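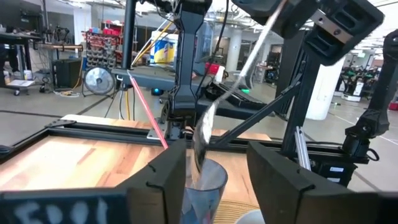 Zübeyde Tokgöz demande, sous la version précédente de cette page, si on doit vraiment refaire le contrôle des zones quand on change seulement un objet sur la table, par exemple un gobelet contre un verre plus haut. Ma réponse est oui, mais le contrôle court suffit. J'ai réécrit la procédure pour que ce soit plus clair.

Règles pour un poste à deux bras sur table partagée

Cette page concerne les tâches de cuisine et de service : verser, remuer, poser une cuillère dans un gobelet, déplacer un bol. Les deux bras travaillent dans le même volume, et c'est là que se passent presque tous nos incidents. Je suppose que l'arrêt d'urgence est déjà câblé et testé selon la fiche Wustier.

1. Définir la zone commune

Tracez sur le plan de la table la surface que les deux pinces peuvent atteindre. Chez nous, c'est un carré de 200 mm de côté. Dans ce carré, un seul bras a le droit de se déplacer à la fois. L'autre tient l'objet ou attend, pince immobile.

2. Limiter la vitesse

Hors de la zone commune, nous autorisons 110 mm/s à l'extrémité de la pince. Dans la zone, la limite descend à 80 mm/s. Ces valeurs sont les nôtres et elles ne remplacent pas votre analyse de risques. Si vous utilisez le contrôleur Drolavari, entrez les deux limites dans le profil de sécurité et non dans le programme de la tâche, car un opérateur peut modifier le programme sans le vouloir.

3. Tenir compte de l'outil

Une cuillère à long manche dépasse beaucoup de la pince. Le logiciel ne le sait pas si vous ne le déclarez pas. Mesurez la longueur depuis le bout des doigts jusqu'à la pointe de l'outil, ajoutez cinq millimètres, et enregistrez cette valeur comme outil actif. Faites la même chose pour la partie du manche qui sort de l'autre côté.

4. Approcher un récipient léger

Un gobelet en plastique se renverse ou se déforme facilement. L'ordre que nous suivons :
Placer d'abord les doigts de la première pince des deux côtés du gobelet.
Descendre ensuite l'outil avec le deuxième bras, au-dessus du centre de l'ouverture.
Arrêter la descente avant le fond.
Remonter l'outil complètement avant d'écarter les doigts.

Pour les premiers essais, travaillez toujours avec un récipient vide.

5. Faire le contrôle court

À chaque changement d'objet : vérifier l'outil actif, passer une fois la trajectoire en vitesse réduite, main sur l'arrêt d'urgence, puis noter le résultat dans le cahier du poste. Le contrôle complet reste obligatoire après un déplacement de la table, du châssis ou d'une base de robot.

6. Ranger les câbles

Les câbles des bras doivent garder une boucle libre et ne jamais traverser la surface de travail. Regardez-les avec les bras en extension maximale, pas seulement en position de repos.

La fiche de contrôle Nic Giolla peut être imprimée en une page. Pour les postes Stara, qui ont un seul bras, les points 1 et 4 ne s'appliquent pas.

Page mise à jour le 13 août 2026.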